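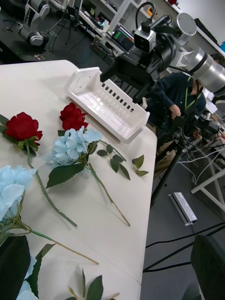 Home Craft Notes Back Issues Contact
Search this newsletter Go
July — posted by the Brullton craft newsletter desk

I finally gave the fake flowers an afternoon, and I'm so glad I did! Mine had been living in a bag since the Balledum craft sale (I paid 6 dollars for the lot and felt very pleased with myself), and every time I wanted one stem I pulled out the whole tangle.

So now everything gets spread out on a table first. Red roses together, pale blue hydrangeas together, and any sprig of leaves that has popped off goes to one side until I find where it belongs — a dab of glue usually does it. Then into a shallow white plastic basket, long stems lying flat. I love a shallow one for this, you can see every bloom without digging and nothing gets squashed at the bottom.

I'm keeping the blue and red mixed for the Plirnden hall tables, which I wasn't sure about, but I've come around to it. If you have spare greenery, bring it along, I'm short on leaves as usual!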